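Kitchen Wiki > Tableware > Cutlery > Fork

Fork (table)

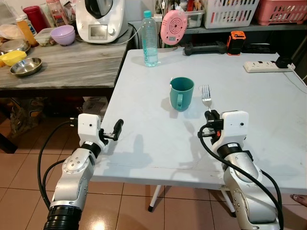 I've been adding to this entry on and off for years, so forgive me if it wanders a bit. The table fork is a handled tool with tines (prongs, if you like) for spearing food or lifting it to the mouth, and it came to most European tables long after the knife and spoon. Italy took to it early, England was slow and rather rude about it! The everyday sort is a plain silver-coloured one, the kind you'd find beside a green plastic mug on a folding table, and it's the sort I care about most. Grand banqueting forks have had plenty written about them already.

Early forks mostly had two straight tines, which were fine for holding meat still and hopeless for peas. More tines came later, then the gentle curve, and suddenly you could scoop as well as stab - a huge step forward if you ask me.

Types

Dinner forks are the largest of the usual set. Salad and dessert forks are shorter, and a pastry fork often has one thicker tine for cutting (left-handers, you have my sympathy, as it's nearly always on the wrong side). Fish forks I can take or leave.

Collecting

I started in 1988 with a box of odds and ends from the market at Posham, and I now have over 500, mostly canteen and railway pieces. My favourites are by Bendodov, a small works that stamped its name on the back of the handle, just above the curve. Grostano made a lighter pattern that bends if you so much as look at a baked potato, but I'm fond of it all the same. Ní Chonaill forks turn up less often and I paid 10 pounds for my last one, in November, which still makes me wince.

See also: Knife, Spoon, Spork

Last edited April 23, 2018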